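Storura Flatbreads: README

I keep this little set of flatbread recipes for anyone who wants to sort, search or cook from them.

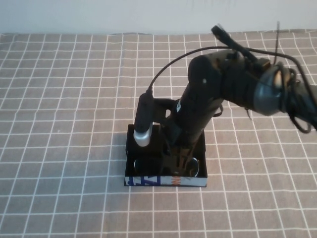 Storura has 1,350 recipes in one CSV file, from lavash to roti to my aunt's skillet bread (which is mostly butter). Each row gives the name, region, flour, leavening and resting time. Bread shape was the messy part, so I measure everything rolled out on a cloth printed with evenly spaced squares, the beige-gray kind with thin white lines, and write down the squares covered. Please don't read those as inches!

Known gaps: only 5 recipes use teff, and the Weslow batch has no oven temperatures yet. I've baked 100 of them myself so far, mostly in May. Fixes are very welcome, just keep the column order.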